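Trorik Hand-Held Gripper, Wide Set
Part no. Vurndale 296

Two-finger hand-held gripper for recording and comparing grasps on household items. Textured fingertip pads are replaced as a pair. Check pad wear every 300 grasps and change at 1,000. Supplied with 10 spare pivot pins. Not for use with the Hellarora wrist mount.
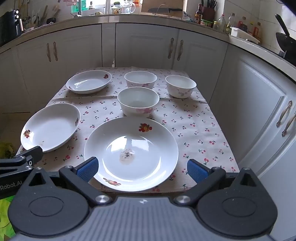
Blue pads, fingers open, tableware trial.

Spare pads: order as Alvarado pad kit, blue or black.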